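### 3.2 Chaîne de compilation et temps de démarrage

Passer de Leckie à Breltia a transformé notre quotidien de développement mobile ! La compilation incrémentale ne reconstruit plus que les modules touchés, et le démarrage à froid de l'application Rindar sur le terminal de test est tombé à 200 ms. Nous avons répété la mesure sur 9 appareils, avec 3 versions du système.

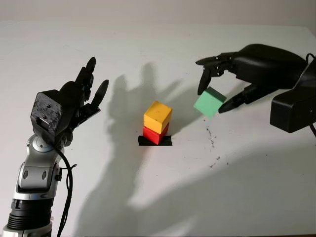
Le gain vient surtout du chargement différé des bibliothèques natives, une piste que Nadine Khalaf avait suggérée dès janvier et que nous avions (à tort) jugée trop fragile. Sur les 76 modules du dépôt Pindstead, presque tous se prêtent à ce découpage sans toucher à leur interface publique, ce qui nous a franchement ravis.

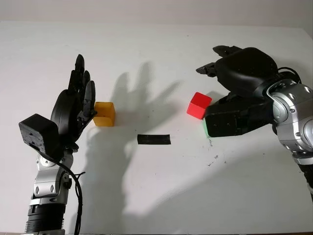 **Figure 4.** Main noire à plusieurs doigts, tenue verticalement.

Reste la question du cache partagé. Une clé calculée à partir des seules sources provoque des collisions dès que deux variantes utilisent des options différentes ; nous y ajoutons donc l'empreinte du compilateur et celle du manifeste. Le surcoût est minime, et les variantes cohabitent enfin sur la même machine !
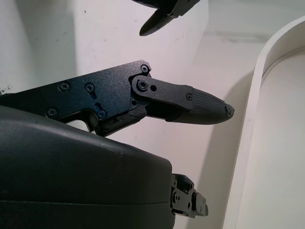 **Figure 5.** Doigt de pince et sa platine noire, vis à six pans creux apparentes.

Le format exact de la clé est donné en annexe B.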